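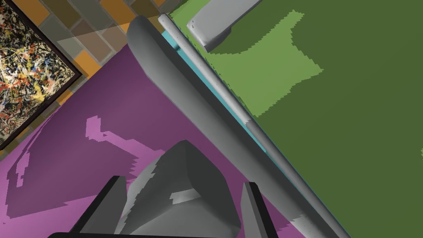 I've been building the kitchen arm in the shared workshop on Gerngate since July, and for the last few weeks most of the work has been in the simulator. The real arm is bolted to a bench with its cover off, waiting on a wrist bearing. The rendered one works every night. I moved the virtual camera so it sits behind and above the gripper, looking out past the two black fingers, and that view has taught me more than the side view did. I also gave every surface a loud color. The purple plane under the gripper and the olive green one on the far side of the gray beam are two separate bodies in the model, and with colors that far apart I can tell which side a finger is on without reading any numbers.

Clumico arm, part 6: the simulator weeks

11/28/25
By Hema Raju
6 min read

Print this post | E-mail this post

For anyone who missed the earlier parts, Clumico is the name of the arm. It came off a whiteboard and stuck. Isamu Aoki designed the joints, I do the software, and Lamai Thongsuk does the wiring and most of the swearing at the wiring. The goal is an arm that can pick up a cup from one surface and set it down on another. We are not there.

The first thing I fixed this month was the edge of the lighter patches on the planes. They have stair-step borders, and for two evenings I thought the gripper's depth estimate was going bad when it passed over one. I turned the patches off and the estimate still went bad. It was a unit error in my own code. I had the finger length in centimeters in one file and meters in another. I turned the patches back on afterward and left them jagged. Raising the shadow resolution slowed the whole thing down on my laptop and I would take the speed over the looks.

So what I fixed was the unit error, and the patches are exactly as they were.

The second thing was collisions. The beam is a capsule shape, which is cheap to check against, and I want to keep it that way. The thin rod next to it was imported as a full mesh, and every time the right finger came near it the step time went through the roof. I swapped the collision shape for a plain cylinder and kept the detailed mesh for drawing only. The speckles on the rod are still there. I think they come from two faces sitting in the same place. I'll look at that some other night.

After the swap I ran 333 approaches with random starting positions. The fingers touched the rod in 31 of them. Before the swap I couldn't finish a run that long, so I don't have a number to compare with. I'm writing it down here so I have one for next time.

Most of the 31 were the same mistake. The planner picks the shortest path across the divide and doesn't leave room for the width of the finger when the wrist is turned. With the wrist at 90 degrees there is much less room. I added a margin, and then a bigger margin, and with the bigger one the planner gave up on starts close to the beam. The margin is now somewhere in between and I'm not happy with it. Isamu thinks I should let the wrist turn on the way over and stop treating it as fixed. He is probably right — it means rewriting the part of the planner I like least.

Nicanor Navarrete asked at the workshop why I bother with a painting on the wall and orange tiles in a test like this. The tiles and the splatter painting came with the room model I started from, and I kept them. The vision code has to cope with a busy background at some point. When the camera tilts, the painting fills a corner of the view with black, red-orange and yellow marks, and the early version of my edge finder locked onto it happily. The current version ignores anything farther off than the reach of the arm. That was four lines.

On the hardware side there is less to report. The wrist bearing from Proldale came in the wrong size and went back. Lamai rerouted the motor cable so it no longer rubs on the second joint, and she put a strain relief on both ends. Wanpen Saithong lent us a torque wrench, so the base bolts are now all done to the same figure. Before that they were done to whatever I felt like on the day.

I also cut new finger pads from a sheet of silicone I had at home. The first pair peeled off after one evening. I sanded the second pair with 80 grit on the back before gluing them and they have stayed on so far. The glue says to leave it overnight and I did that this time too, so I can't say which of the two made the difference.

Next up is the wrist rotation, whether I like it or not. After that I want to put the cup back into the simulation. I took it out when the collisions were slow and never put it back, which means all of those approaches were made to an empty target point. Closing the fingers on something is a different problem and I expect the friction settings to take a while.

If the bearing arrives before then I'll stop and put the wrist together first. Lamai has the shims in a labeled bag in the second drawer, and I've been told not to move it.

Print this post | E-mail this post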